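Troltura says its tables will outlast your mortgage. Read the terms first

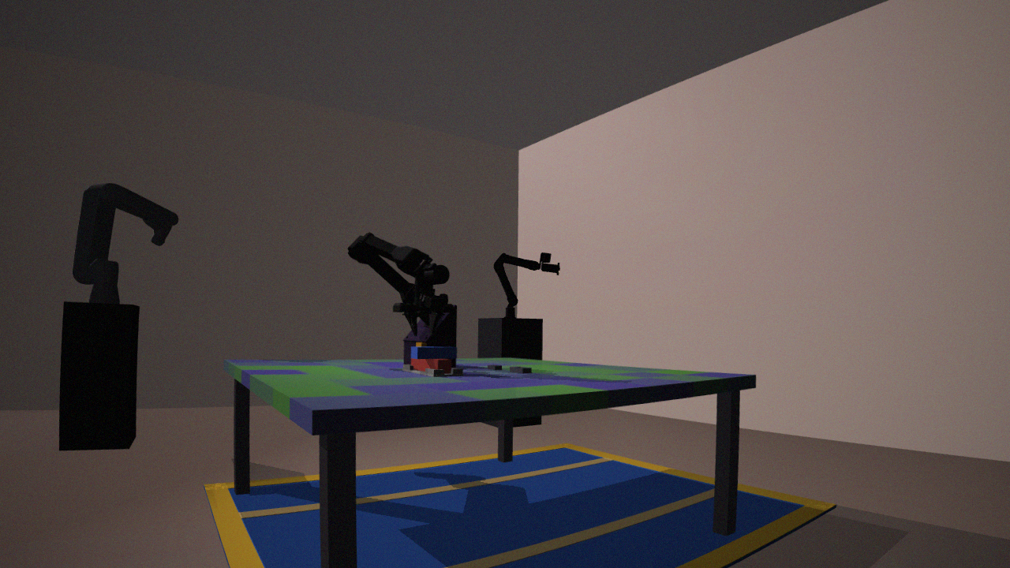

A square table with a green and violet patchwork top, shown in a computer rendering.

Furniture seller Troltura began taking orders on Tuesday for a 30-year guarantee on dining tables, a promise it calls the longest in the business. The company itself has been trading for 5 years.

The guarantee costs nothing up front, but buyers have to register within 30 days of delivery and pay for an inspection every 5 years. Miss one and the cover ends. Troltura has not published what the inspections will cost in later years, and a spokesperson would say only that prices would be "fair."

Then there is the list of things left out. Scratches, water rings, heat marks and fading are all excluded, along with any damage from moving house. That leaves split joints and broken legs, the kind of fault that tends to show up early, when most shops would fix it anyway.

Rival Prandeo dropped a similar offer last April. It had sold 1,428 tables under the plan and would not say how many claims it paid. Lorente, which makes tables for both firms, said it was not a party to either guarantee and would not be responsible for repairs if a seller closed.

Troltura says claims will be backed by a repair fund run by Podero, a warranty firm. The size of the fund has not been made public. Payouts are capped at $500 per table, well short of the price of most models in the new range.

Orders placed before the launch are not covered.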